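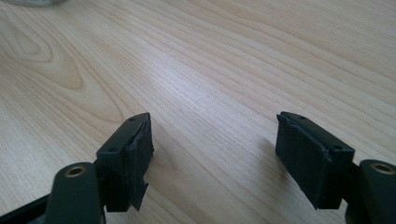 Sevim Sarıgül

3. Supervision of trainee instructors on the gym floor

3.1 Setting and participants

The study took place at Trondside, a leisure centre with a weights room, two studios and a small rehabilitation suite. Trondside takes on trainee instructors twice a year, in March and again in the autumn, and places each of them with a senior member of staff for the length of the placement. The trainees have passed a classroom certificate before they arrive. Most have never taught a paying member.

Nine trainees agreed to take part. They were supervised by four senior instructors, one of whom, Thodoris Giannakopoulos, had also written the centre's induction handbook. Trainees were told that their final grade would not depend on anything they said to us, and the supervisors did not see the interview notes. One trainee moved to another site before the end of the placement. Her sessions up to that point are included, but she was not interviewed a second time.

The centre had been using two forms of supervision side by side for some years, without a written rule for choosing between them. In the first, which staff called shadowing, the trainee follows the supervisor through a shift and takes over parts of a session when asked. In the second, called floor cover, the trainee runs the session and the supervisor stays within sight but does not step in unless there is a risk of injury. We kept these names.

3.2 Recording of sessions

We collected notes on 138 sessions. A session was counted if the trainee was present for the whole of it and spoke to at least one member about an exercise. Desk duties, cleaning and equipment checks were left out, although trainees spent a good part of their hours on them and several raised this in interview.

For each session the supervisor filled in a short sheet on the same day. It asked which form of supervision was used, which exercises were taught, every correction the trainee gave to a member, and every correction the supervisor gave to the trainee. We borrowed the layout from the sheet used by Lamai Boonyarit in her work with swimming teachers and changed the list of exercises. Across all sessions the sheets recorded 358 corrections from trainees to members. These are the main unit of analysis in what follows.

A correction was defined as any remark or demonstration meant to change how a member was moving. Encouragement was not counted. The line between the two was hard to draw in practice ("drive up, drive up" may be either) and the supervisors were asked to write down the words used wherever they could remember them. Where the words were missing and the note was unclear, the entry was dropped before counting.

Each correction was then placed in one of three groups by two readers working separately. Body-part cues name a joint or muscle, as in "bend your knees more". Outcome cues name something outside the body, as in "push the floor away". Hands-on or shown corrections use touch or demonstration with few words. Aurelia Lüthi and the author were the readers. Disagreements were talked through, and in most cases they came down to remarks that held two cues in one breath. These were entered under whichever cue came first.

3.3 What changed over the placement

In the opening weeks nearly all trainees relied on body-part cues. This held under both forms of supervision, and it matches the certificate course, where technique is taught and examined in those terms. Several trainees gave corrections in an order that closely followed the course checklist, starting at the feet and working up, even when the fault was plainly in the grip or the shoulders.

Under shadowing, the wording of corrections moved towards that of the supervisor. By the middle of the placement it was often possible to tell from the sheet alone whom a trainee had been placed with. One supervisor tells members to "put the bar in your back pocket" during the deadlift, and her trainees used the same phrase, including with members who did not seem to follow it. The trainees were not always aware of having picked it up. When asked where a phrase had come from, two of them named the course.

Under floor cover the change was slower and less even. Trainees gave fewer corrections per session at first, and the interviews suggest that this was mostly caution. "I could see his back was going but I wanted to be sure before I said something," one told us. Later in the placement the same trainees gave shorter corrections and were more likely to wait until the end of a set. They also used more shown corrections than the shadowing group, mainly for the row and the overhead press.

The supervisors' own notes point to a further difference. After shadowed sessions, feedback to the trainee was brief and dealt largely with exercise technique. After floor cover it was longer and more often concerned the member: whether he had been listening, whether he was tired, whether he wanted to be corrected at all. Somkiat Yimyam, who supervised under both forms, wrote after one early session that the trainee had been right about the squat and wrong about the man — the member had come in after a night shift and wanted to be left alone.

3.4 Limits of the material

The sheets were filled in by the supervisors, who were also responsible for the trainees' progress. It is likely that some weak corrections were left off, and that more was written down on quiet shifts than on busy ones. The early evening is under-represented for this reason. We considered placing a second observer on the floor but decided against it, as the weights room is small and members had complained about observers during an earlier project.

Trainees were not assigned to the two forms at random. Supervisors tended to move confident trainees to floor cover sooner, so part of the difference described above may reflect the trainees themselves. Seven of the trainees worked under both forms at some point, and the pattern in their sheets is similar, but the number of sessions for each person is too small to say more than that.

We did not measure whether members lifted better after being corrected. The sheets record what trainees said and did, and the interviews record what they made of it. Section 4 turns to the second round of interviews, in which trainees were read a selection of their own early corrections and asked what they would now say instead.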